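Quan Film Fund: Interim Progress Report
Animated feature "Tedon", production stage two

Work on the feature has continued in line with the schedule agreed with the Fund in November. The storyboard is complete and has been approved by both co-producers, Claltasura and Altora. Of the 400 shots in the current cut, 199 have passed layout and 89 have final animation.

Voice recording for the principal cast is finished. Two supporting parts will be recorded again after changes to the harbour sequence, which now opens the second act. The cost falls within the existing sound budget.

The running time is fixed at 85 minutes. The co-producers ask the Fund to note that the closing song has been moved under the end credits, and that the music rights schedule has been amended to match.

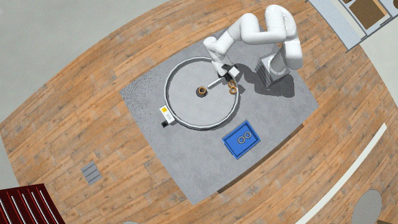

Claltasura, April 3, 2026

The third instalment of the grant is requested on the terms set out in the funding agreement. A statement of spending is attached as Annex B. Lighting tests for the night scenes remain outstanding and will be sent with the next report, together with the revised festival plan and the draft poster.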